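Part 2: Sorting and setting up your craft storage with the Plitolport labels

Okay, so you've printed your label sheets and you have your stuff all over the table. I redid my whole sewing corner with this system in January and I've gone back and fixed the steps that tripped me up (last updated 1/11/23).

1. Dump everything out by type. Buttons with buttons, thread with thread. My button stash alone came to 2,197, and yes, I counted, so the Entwistle count sheet is filled in properly for once!

2. Pick your containers before you touch a label. Clear or frosted bins work best for me, with little cups for the small stuff while you're sorting. 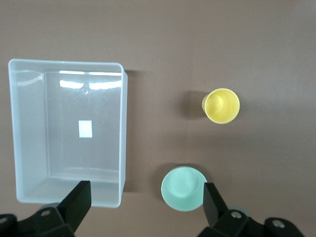 Write the category on the sheet in pencil first. I changed "trims" to "ribbon and lace" and then back again, and ink would have meant a whole new sheet.

Note: The Gretodton labels come in two sizes. The narrow ones are for drawer fronts and the wide ones are for bins. They're on the same backing, so check before you peel.

3. Wipe the spot where the label is going. A soft cloth and a drop of dish soap will do it. Let it dry all the way, then give it a few more minutes.

CAUTION: Don't use nail polish remover on plastic bins. It can cloud them, and you can't get that back.

4. Peel from the corner with the tiny arrow, line up the left edge and smooth toward the right with your thumb. If it goes on crooked you have maybe two tries before the glue gives up.

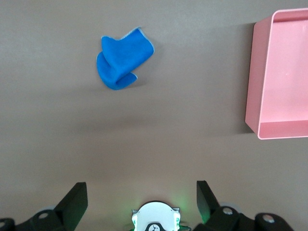 5. Enter each bin in the Fletano index. Type the bin number, then the category, then hit Save (it won't save on its own, ask me how I know). The free version holds about 700 entries, so I list whole categories and skip the single items.

6. Put the bins on the shelf in number order and go on to Part 3, where we do fabric.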